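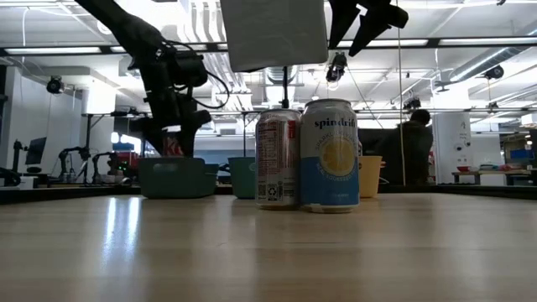
Braslow Table

Pale tabletop, 11 finish options, made to order in our own workshop
From £400, legs included

The Braslow is the table we get asked for more than anything else we make, and after all these years I still find it a pleasure to send one off. It's a plain thing, I'll admit, a good broad stretch of light wood with a fine, faint grain running through it, and it goes on looking cheerful whatever you pile on top. People buy it for kitchens, for craft rooms, for shared offices where everybody needs somewhere to put a drink down while they work (a can of Spindrift, in our picture, with a red and white one for company), and quite a few come back for a second.

The pale finish has a soft sheen to it, so it picks up the lights overhead and brightens up a darker room nicely. If you'd like less shine, ask for the matt oil when you order – it costs the same and takes no longer. Do bear in mind that wood varies, and your top may be a touch more honey or a touch more cream than the one on your screen. We can post you a sample piece for £2, and we'll take that off your bill if you go ahead.

Keeping it tidy

Most of our customers end up with a row of plastic bins along the back edge, and I must say it's how I have mine at home too. A large one in dark teal, a smaller teal one next to it and a yellowy tan one make a very handsome trio, and the front of the table stays clear for whatever you're busy with. We don't make bins ourselves, but the Shenoy range is sold through our shop and comes in plenty of colours.

Sizes and details

Standard depth: 89 cm
Lengths: small, medium and long, or tell us what you need
Legs: Zundesier steel, black or white, height fixed when ordered
Top: supplied finished on both faces
Assembly: two people and a hex key (in the box)

Looking after it

Wipe it over with a damp cloth and dry it afterwards, going with the grain. Cold cans and glasses are best on a coaster, particularly in warm weather, and spills should be mopped up when you notice them. Please don't use anything scratchy or any spray with bleach in it. A light coat of our care oil each November will keep the top in good heart through the months when the heating is on.

Delivery

We deliver everything in our own van, to the room of your choice, and we're happy to take the packaging away with us. Stairs are no trouble, though tight corners sometimes are – do measure yours before ordering the long one! For odd sizes, or just a chat about what might suit, ring the Britevgate showroom and ask for Hema Chacko. We're closed on Sunday.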